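**Why do cans have curved sides?**

I drink a lot of lemonade in July, so I've spent plenty of time staring at cans! Why are they round and not box-shaped?

Think about fizz. The gas in a fizzy drink pushes outwards on everything it touches. In a box, the flat sides would bulge and the corners would cop most of the strain. A cylinder has no corners going up its sides, so the push gets shared evenly all the way round.

Round cans use less metal than boxy ones too. My neighbour Dagim Nigatu once tried to make a square can out of a baking tray (it leaked all over my favourite socks).
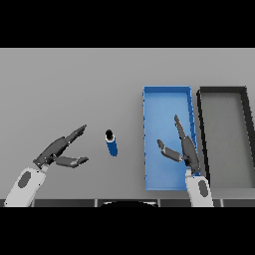
There's one catch. Round things don't pack neatly. Line up 30 cans in a carton and you'll find little gaps between them, and that's wasted space on the truck. A ball would be even stronger than a cylinder, but it'd roll right off your desk!

Next time you're in the kitchen, have a look at the bottom of a fizzy drink can. It curves inwards, like a tiny upside-down bowl.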